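Amateur Astronomer's Long Exposure Shows Full Arc of Zodiacal Light

Apr 5, 2021

A wide view of the zodiacal light, put together from 114 separate exposures, has been released by the Tollow Observatory Society. The picture was taken by Katsuhiko Kinoshita, a retired surveyor who has been photographing the night sky for 14 years.

The zodiacal light is a faint, cone-shaped glow that rises from the horizon after dusk or before dawn. It is sunlight scattered by dust in the inner solar system. From a dark site in spring it can be seen with the naked eye in the west once twilight has ended, but it is easily lost to street lighting or a bright moon. 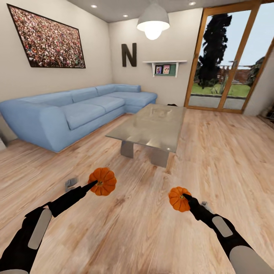 Vol. 14, No. 3

Kinoshita worked from the Ishida plateau over three nights, starting each session when the last of the twilight had gone. He used a standard camera body, a wide lens and a small tracking mount that follows the stars as the Earth turns. The foreground was shot separately with the mount switched off, so that the ridge line would stay sharp.

"The glow has no edge," he said. "If you push the contrast too far it looks like a searchlight, and if you leave it alone most people will say there is nothing there. I spent more time on that than on anything else."

The finished mosaic follows the glow up from the western horizon, past the Pleiades and along the path of the planets. A much weaker band continues overhead and joins a dim patch on the opposite side of the sky. That patch, called the gegenschein, is caused by dust lying directly away from the sun and reflecting light back toward the Earth.

Two of the nights were clear throughout. On the other, thin cloud came in shortly after midnight and Kinoshita had to drop the last set of frames. The gap was low in the east and he filled it the next evening.

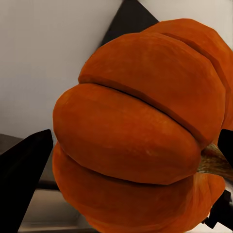
He then matched the brightness of the panels using Vistovus, a stacking program, which took most of a week. Airglow, the natural green light of the upper atmosphere, had changed from one night to the next, and some of the joins were visible in the first version. The society asked for a second one before agreeing to publish it.

A print of the mosaic will hang in the entrance hall of the Merach planetarium until July. The full-size file can be downloaded from the society's website for personal and classroom use.

Observers who want to look for the zodiacal light themselves should choose a moonless evening and a place with no town to the west. The best views come in the first hour after full darkness.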